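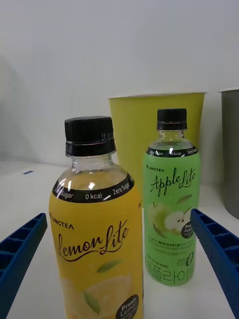
2018-11-15, bench notes, bottles and cups

Back on the drinks job this morning. For anybody picking this up cold: the chore is "put the bottle in the cup of the matching color," lemon goes in yellow, and it's the dullest thing you could ask a person to do at a kitchen counter. My kid would do it while looking at a phone. I've been on it since the start of November and I still lean forward in my chair every time the fingers close.

Grasping is the part I worry about least now. Screw-cap bottles are kind to a two-finger gripper, they stand up by themselves and they don't squash much. The shoulder is where it goes wrong. If the fingers come in high they ride up onto the slope and the bottle squirts forward (got two of those before coffee, both my fault, I had the old height offset loaded). Dropped the approach and it settled down.

Label reading: I'd hoped we could let it go by the big fruit color and ignore the print, and for these two that's fine, yellow-orange versus light green is an easy call. But the bands at the top of the labels are the same black on both, with the same "Zero Sugar" and "0 kcal" on them, and the caps are black too. So anything that looks mostly at the top of a bottle has nothing to go on. And the glare on that black band! Tried turning the lamp and just moved the shine somewhere else. Leaving it alone, a kitchen will have worse lighting than we do.

The other thing I keep chewing on is the cups. Paper, light, tall. A person steadies the cup with the other hand without thinking about it, and I noticed I do it even when I'm only setting up the table. With one arm, the bottle has to go down pretty much straight or the base catches the rim and the whole cup goes over. I'd like a rule for when to let go. Right now it's a height number, and a height number only works until somebody buys different cups. 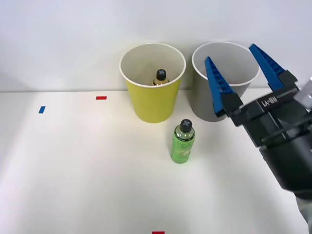 What I want out of the wrist view is the rim of the target cup, and close up there's usually a bottle or a finger in front of it. The fixed view gets the rims nicely but the label print is too small to read from there. So each one is missing the bit the other has, and the plan is still to pick by wrist and place by fixed. Rorno's old placing code assumed a single view all the way through, so that's a rewrite. Ugh.

Pasting the tally from the longer run on Tuesday so I stop hunting for it:

- 78 tries, nearly 30 needed a hand from me
- most of those were cup trouble, hardly any were grip trouble
- 3 wrong-color placements, all with the lamp off

Would I let it loose on the break room at Gandard? No. Stocking a shelf with the same bottle over and over, sure, I think we could do that by spring. Clearing up after lunch, with half-full cups and the lids off, I wouldn't bet on it.

To do:

- [ ] throw out the old height offset so I can't load it again
- [ ] try a heavier cup, the Brannigan box should have some
- [ ] slower last bit of the descent, see if the rim catches go away
- [ ] ask whoever has the Dakine bag with the spare finger pads to bring it back, please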